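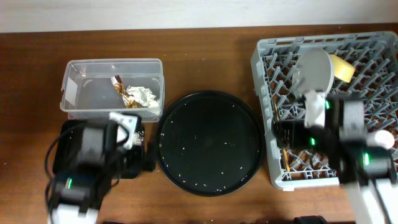 Plerkham Film Club, minutes, June

Present: Maritza Grajales (chair), Shengli Ren, Theerawat Paisan, Yvette Nguyen (minutes). Apologies from Baoshan Zhong, who is seeing a different film.

1. Documentary night

Shengli again proposed the four-hour cut of Cumolitz.

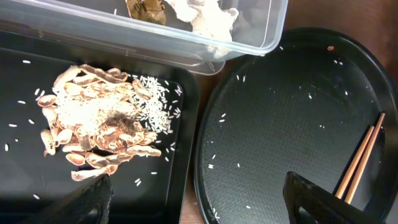
Maritza asked if a shorter one existed. It does. Shengli does not recognize it. Vote tied, 2 to 2.

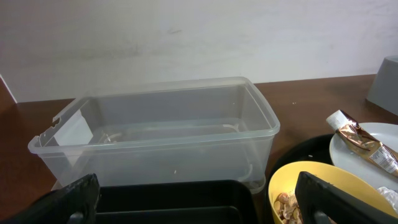

2. Guest Q&A

The director of Bustamante will come. Questions limited to 15 minutes - speeches count as questions.

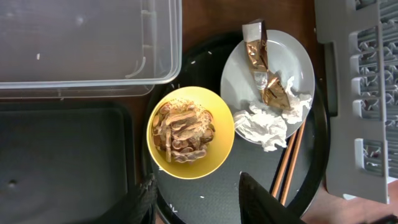
Theerawat objected, at length. Closed at 9:40.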